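Washing plush toys and other stuffed items
Household notes, updated 2023-08-04

Small stuffed items collect dust, skin oil and food residue faster than most soft furnishings, and they are washed less often. The method set out on this page suits polyester plush with a polyester filling. Older toys filled with straw, sawdust or wood wool should not be put in water at all.

Before washing

Read the sewn-in label. If there is none, test the fabric: dampen a white cloth with cool water and a drop of detergent, press it on a hidden seam for a minute, and look for colour on the cloth. Dark greens and oranges are the usual offenders. Check seams, eyes and any glued trim. Close open seams with a ladder stitch first, as a small gap will widen in the drum.

Toys shaped like food need the same treatment as any other, but the different pile lengths on one piece dry at different rates. Long fringe dries first. Dense short pile over a thick filling dries last. 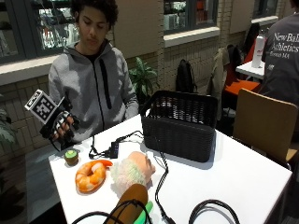

Can several plush toys go in one wash?
Up to the point where the drum is half full, provided the colours have passed the cloth test. Put each toy in its own mesh bag and add two towels of a similar colour to balance the load.

Machine washing

Set 30 degrees, delicate cycle, liquid detergent at half the normal dose. Powder tends to lodge in the pile. Do not use fabric softener, which coats the fibres and makes them clump. Spin at 800 rpm at most. Faster spinning packs the filling to one side, and it rarely goes back on its own. I use Denidari wool liquid, but any mild product without bleach will do.

Anything with a battery box, a sound unit or glued parts is surface cleaned only. Mix a teaspoon of liquid detergent into a bowl of warm water, whisk it, and apply the foam alone with a soft nailbrush. Wipe off with a damp cloth.

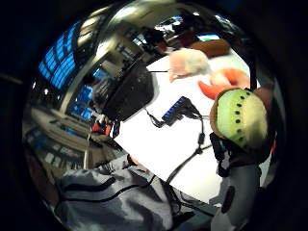
Hauksdóttir wrote in after the July version of this page to point out that a pillowcase tied with string does the same job as a mesh bag, and that zips on cheap mesh bags can open during the spin. The pillowcase does slow the rinse, so run a second one.

Drying

Press the water out between two towels - do not wring. Reshape by hand, pushing the filling back into corners, and dry flat on a rack with air underneath. Turn twice a day. A toy that feels dry outside may still be damp in the middle, so squeeze it hard and hold it to the cheek. If it feels cool, leave it another day.

Labels and care cards

Keep the paper care card if the item came with one. Write the date of the last wash on the back in pencil.

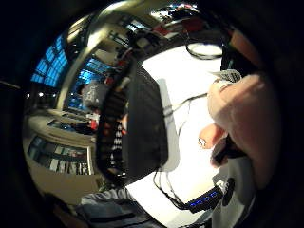 A small slip of card, held between the fingers.

Brushing and storage

Brush the pile when fully dry, with a pet slicker brush used lightly, working from the tips down. Matted patches respond to a little steam held well off the surface.

Store in cotton bags or a lidded box with a few air holes. Vacuum bags crush the filling and should be kept for duvets. A Skondico shelf box takes a fair number of small toys without squashing them. Cedar blocks help against moths only where there is wool in the fabric; polyester does not interest them.

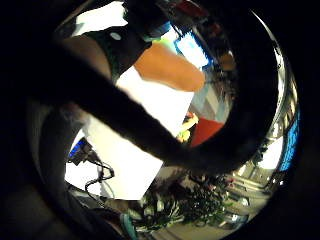

Bare forearm, with a monitor behind.

Dust mites

Sealed in a plastic bag, a toy can be left in the freezer overnight or longer and then washed to remove what the cold has killed. Freezing without washing leaves the allergen in place.

See also: Cushion fillings. Curtain linings. Removing wax from felt.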